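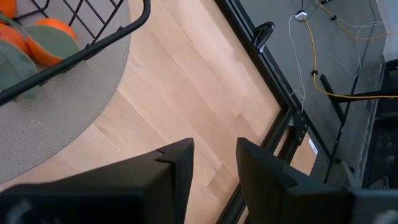 Zahira Halim wrote to me that her lemons and oranges become hard like stones after one week, and she asked if she should wash them all on the day she buys them. My answer is no. Wash the fruit only before you use it, and dry it well with a cloth.

Keeping citrus fruit

On the counter, oranges stay good for one week, sometimes a little more. Choose a place without direct sun and away from the stove. In my kitchen the window side is too warm already in May, so I move everything to the shelf near the door.

For longer keeping, put them in the refrigerator drawer, in a bag that is a little open. Take them out 2 hours before eating, the taste is better when they are not cold.

Look at the fruit every few days and turn it. If one has a soft place or white powder, throw it away and wipe the ones which were touching it. Bananas should have their own place.

Using the peel

Grate the peel before you cut the orange. After cutting it is very difficult, I have hurt my fingers this way. Grate only the orange part, the white part is bitter.

For orange sugar, mix the peel of one orange with 200 grams of sugar and rub it with your fingers until it smells strong. Spread it on a plate for one night and then close it in a jar. Saodah Lumenta makes it with lime also, and puts it in her tea.

Dry slices

Cut thin slices, press them with a paper towel and put them in the oven at 60 degrees Celsius with the door a little open. It needs many hours. Turn them when the top feels dry. If they stick to the paper, wait more and try again.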